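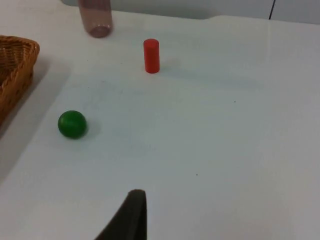 Kovalchuk asked on Monday whether the trailer brake kits would be ready before winter. They will, apart from the Lurkent van kit.

Home Reports Contact
Projects > Jesano > Trailer brakes
November - Jesano workshop

We have fitted 3 of the 4 test trailers. The 2000 lb Kanar trailer pulled to the left and is being adjusted again.
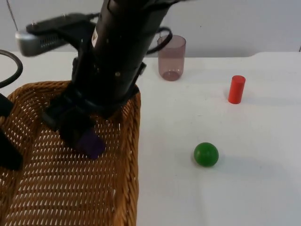

Brake controllers for the last trailer are on order. Shelf space is short, and for the hand tools a wicker basket like this one would do. We need 2 more days of road testing.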